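December
By Daichi Kubo

Landeg opened its card personalization plant to partners for an afternoon, and I joined the second group at 2 p.m. The site encodes contactless cards for Markia and two smaller issuers, and it now also loads credentials onto rings and key fobs supplied by Culeo.

The tour began in the key management room, viewed through glass. Issuer keys arrive in split form and are combined inside a hardware module -- staff never handle a complete key. Encoding is done in batches of 80. Each batch is read back at the end of the line, and a single failed read holds the whole tray.
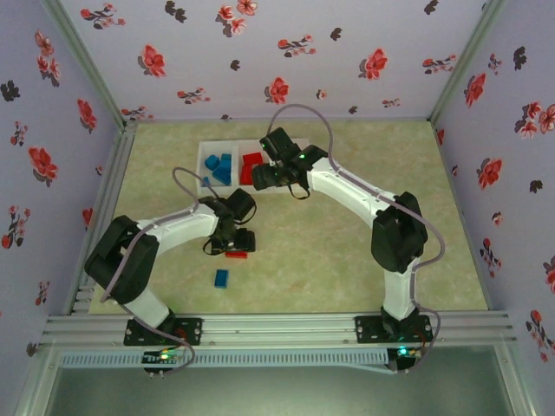 How does a ring get a card number if it has no screen or keypad?
The issuer sends a token to the plant or to the customer's phone, and the token is written to the chip over the contactless interface. The full card number stays with the issuer.

Read range took up most of the second hour. Culeo's fobs were tested on 11 terminal models, and the engineers showed us results for three antenna layouts. The oldest layout failed at nearly 20 mm on two terminals. The current one held at that distance on all of them, though it adds cost per unit.

Ketura, which handles the token service, gave a short talk on lost devices. Suspension requests are processed in order of arrival, with no priority for high-limit accounts. I asked for figures on offline transactions after suspension and was told they will be in the spring release notes.

Contact the editor | Copyright Payments Floor Notes | Back to top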